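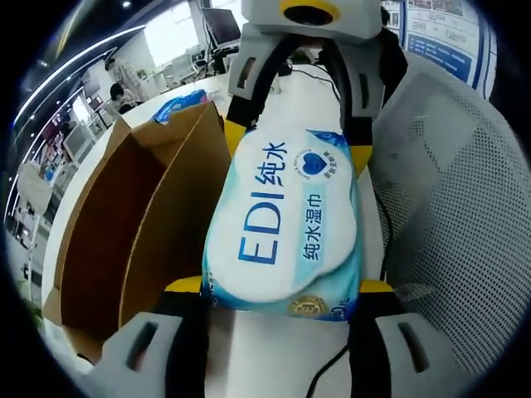 Packing wet wipes in a moving box – with the books or with the bathroom stuff?

Home > Moving and Storage > Packing

worninwood
I'm packing up my desk this week and the wipes are the one thing I can't place. They're soft packs of EDI pure-water wipes, the thick kind that holds its shape pretty well. The open box next to the desk was meant for books and office things. Can a couple of packs go in there too, or is that asking for wet paper at the other end? Movers come Monday and the truck ride is 2 hours.

Bellberg_Basement
Not with books. I put one pack in with paperbacks two moves ago and the lid popped under the weight. Lost the bottom row. Wipes go with shampoo and dish soap in a lined box.

cedside
Depends if they're opened. A sealed pack is fine with almost anything as long as it's on top. I ship these to my sister all the time and have never had one leak.

Bellberg_Basement
Mine was sealed. The seam went, along the short end.

cedside
What was sitting on it?

Bellberg_Basement
Another box. They were stacked three high.

cedside
Then it was the stacking. Anything soft at the bottom of a stack is going to get squashed.

Leonor Esteves
I'd keep them out of the boxes altogether. You will want wipes before you want anything else. The shelves in the new place will be dusty, your hands will be black from the cardboard, and the paper towels will be in whichever box is at the back. One pack goes in the bag that rides with you. The rest can go wherever.

If you do box them, lay them flat, label up, after the heavy things are in. Put tape across the lid of any pack that's been opened. Painter's tape comes off clean. Packing tape took half the sticker off mine and it never closed right again.

uddin26
Agree on the tape. Zip bag as well, gallon size. Squeeze the air out first or it takes up half the box.

worninwood
One is opened and the others aren't. What about heat? It was 41 C here last week and I don't know how long the truck will sit.

uddin26
Heat dries out an open one. For a sealed one I wouldn't worry over a single afternoon. A garage all summer is a different story.

Bellberg_Basement
I'd worry. Warm packs puff up and then the seam is under pressure. Still say no books.

cedside
We're going to disagree on this one. Put a folded towel between the books and the wipes if you want to be careful. You have to pack the towels somewhere.

worninwood
OK. Opened pack goes in my backpack, taped. Sealed ones go flat on top of the office box with a towel under them, and the books get their own box. I also have a bag of chargers – same box?

Leonor Esteves
Chargers with the books. Keep anything with a plug away from anything with liquid in it.

cedside
For once no argument from me. Write "top" on the box, on two sides.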